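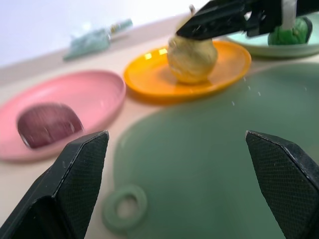
How do you get a garlic smell out of silicone stuff? I've got a bunch of it in my kitchen (baking mats, a couple of spatulas, a lid thing my sister gave me) and I love all of it except that it stinks. The mats are the worst. Mine are the same kind of soft sage green with rounded corners as the one lying on the table there, and out of the drawer they look perfectly clean. Then you put cookies on one and the whole batch tastes faintly like Sunday roast garlic. I made snickerdoodles in April for a thing at my kid's school and had to eat them myself, all 30, over a week, and I'm not proud of that!

What I've tried so far: dish soap and the hottest water I can stand, twice. The dishwasher on the heavy cycle. Lemon juice rubbed on with my hands, left for an hour. The lemon helped for maybe a day, and then I baked on it and the smell came right back. I also tried that Fedeck spray my neighbor swears by, and now one mat smells like garlic and fake pine.

I don't want to buy new ones if I can help it. Mine came from Kita when they were closing the store in Kiltitz and I got them for almost nothing, and the ones I see now are thinner and they slide around. Is there something that works, or is the smell in there for good? Also, does it hurt anything if I keep using them? They're a few years old and get used a lot.

Posted by pepperpot22

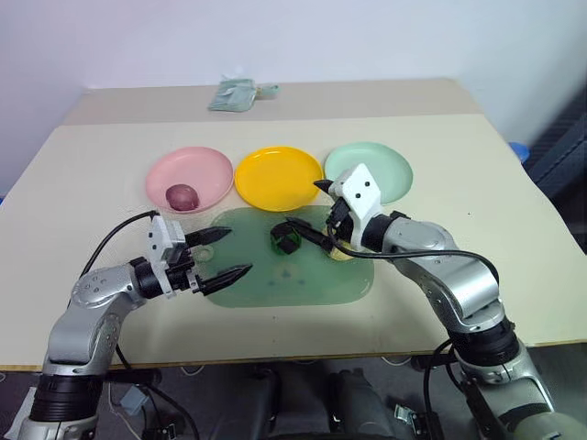 Plates in pink, yellow and mint, with the green mat in front

Dae-han Ki

OK so I went through exactly this last year and I can tell you what did it for me, which was just the oven. No product at all. Silicone soaks up oils, and the smell rides along in the oil, so washing the outside only gets you so far. You have to get it warm enough that the stuff comes back out.

Wash the mat first, really well, both sides. I use plain dish soap with no scent, and that part matters more than you'd think, as I once used a lavender one and my pizza crust tasted like a bath for a month. Rinse way longer than seems reasonable. Dry it. Then lay it flat on a bare rack or a clean sheet pan and put it in at 350 for 22 minutes. Check what your own mat is rated for before you do this. Most of mine say they're good well past that, but I have one pastry mat that's only for rolling dough and isn't supposed to go in the oven at all, so look for the little stamp in the corner or dig up the package.

Open a window. It will smell awful while it's in there, and that's kind of the point. My wife came downstairs and asked who was making shrimp scampi at eight in the morning. Let it cool, wash it one more time, and sniff. Mine took two rounds. The spatulas I did not do, since they have wood handles, so for those I just pulled the heads off and boiled them in a pot for ten minutes or so. That got them maybe eighty percent of the way there.

For the pine one I'd wash it a bunch of times before you put it anywhere near heat. I don't know what's in that spray and I wouldn't want to bake it. If it still smells like pine after all that, personally I'd make it a craft mat and let it go.

Oh, and after you get them clean, stop storing them rolled up together. Mine were in the drawer with the garlic press (I know, I know) and I think half my problem was right there. I hang them over a towel bar now.

One more thing, I keep two sets. One is for cookies and bread and the other is for fish and roasted vegetables and anything with onions. I wrote an S on the savory ones with a marker, on the back edge where food never goes. It's faded some but I can still read it. 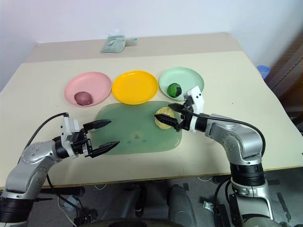 Sea-green silicone mat, a few faint darker smudges on top

mrs_chae_bakes

Baking soda. Make a paste with water and spread it on thick and leave it overnight, then rinse. Works on everything, I do my lunch containers this way too. I've never put mine in an empty oven and I don't think I would.

For the dark spots, if you have any, those are usually just old oil that cooked on and they don't always come off. I have a mat from before I got married that is basically brown in the middle and it still bakes a beautiful cookie. As far as using an old one, I toss them if they're cut or torn or if they've gotten sticky and stay sticky after washing. Never cut on them! My son did that with a pizza wheel and that was the end of that one.

gary b

just use parchment lol. box is like 4 bucks and it never smells like anything

pepperpot22

Thank you everybody! Update, I did the oven thing this morning with two of the mats and wow, you weren't kidding about the window. The dog left the room. I did one round at 350 (mine are stamped 450 so I felt OK about it) and washed them again, and one is totally fine now. The other one still has a little something if you put your nose right on it, so it's getting baking soda tonight and another turn in the oven tomorrow. I figure there's no harm in doing both.

The pine mat is now under my daughter's glue and paint. She's thrilled with it, says dried glue peels right off.

And Gary, I do have parchment, but I hate how it curls up at the ends and I always run out halfway through a batch. I'll report back after I try the snickerdoodles again. The lid I haven't touched yet. It has some kind of metal ring inside the edge, so if anybody knows whether that can be boiled, please tell me before I ruin it.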